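Frequently asked questions: teaching household tasks with the Flerna hand tool

These answers are collected by Akinyi Nyamweya and Rimantas Org. We update the page when the same question comes to us many times. Last update: September.

Who can record for the project?

Any adult who has two working hands and some patience. You do not need to know programming. Most of the people who record for us learned it in one afternoon, and several of them had never touched a robot before.

What is the difference between Flerna and Trorkaleck?

Flerna is the tool that you hold. You do the task yourself, and your hand motion becomes the lesson. Trorkaleck is our remote control station, where you sit at a desk and move two levers, and the robot arm in the laboratory follows you. Both give recordings of the same format, so the training program can mix them.

Which one should I start with?

With Flerna. The remote station has a small delay between your hand and the arm, and new people often push too far and then correct too much. After you have made 55 good recordings by hand, you may ask for time on the station.

What is one recording?

One recording is one complete task, from the moment you reach for the first object until you have put down the last one. For laundry tasks we ask for 23 recordings in a set. Please do not join two tasks in one recording, even when they are short. If the telephone rings in the middle, stop and delete it.

How fast should I move?

Slower than in your normal life, but without stopping. A good speed is the one you would use to show the work to a child. If you wait a long time above an object before you take it, the robot learns to wait too, and we have seen it hang over a towel as if it was thinking about something.

May I record in my own home?

Yes, and we prefer it. The laboratory has one table and one kind of light. Homes have different beds, curtains, floors and lamps, and the robot needs to meet all of them. Before you begin, put away letters, family photographs and anything with a name or address on it. Other people should leave the room or agree in writing.

Do I have to tidy the room first?

No. Only remove what is private, fragile or dangerous. A normal bed with a pillow on it is fine.

Can I use my fingers to help?

Not during the recording. If your fingers straighten the cloth, the robot can not repeat what you did, as it has only the gripper tips. Between two recordings you can of course arrange everything by hand.

What do I do when I drop something?

Pick it up again with the tool and continue. These recordings are useful, because the robot will drop things also. We only delete a recording when the object has fallen on the floor out of reach. In the last sock set we received 41 recordings and kept 33, and most of the deleted ones were for this reason.

How should I take hold of a sock?

Choose one clear place and close the tips on it from both sides. On striped socks the toe is often a good place - when it has a different color from the rest, it is easy to find again later in the recording. Close until the cloth is held and then stop pressing.

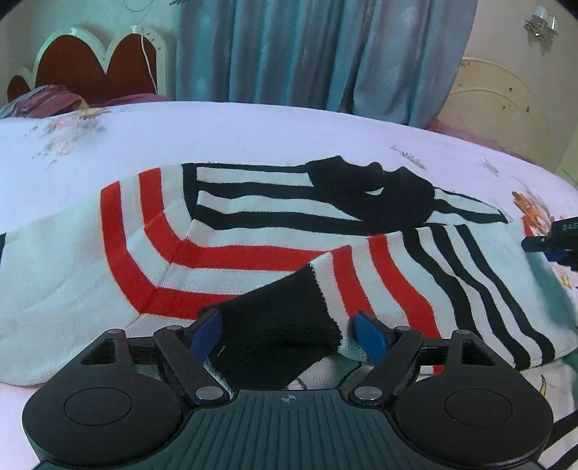

Is it a problem if the bed sheet has a pattern?

No. Flowers, stripes and plain sheets are all welcome. If you own several sheets, change them between sets and write the change in your notes.

How do I send my recordings?

Connect the tool to your computer and open Issa, our upload program. It shows you each recording in a small window, and you mark it as good, repeated or bad. The files then go to Clarko, where Rimantas checks them. You will receive an answer with his remarks, usually before noon on the next working day.

My recordings were refused. Can I ask why?

Yes, please write to Akinyi. The most common reasons are a tool that was not calibrated at the start, a room that was too dark, or a task that was not finished. A refused set can be recorded again, and the first attempt does not count against you.

How do I clean the tips?

Use a soft cloth with a little water. Do not use alcohol, and let the tips dry before you put the tool back in its case.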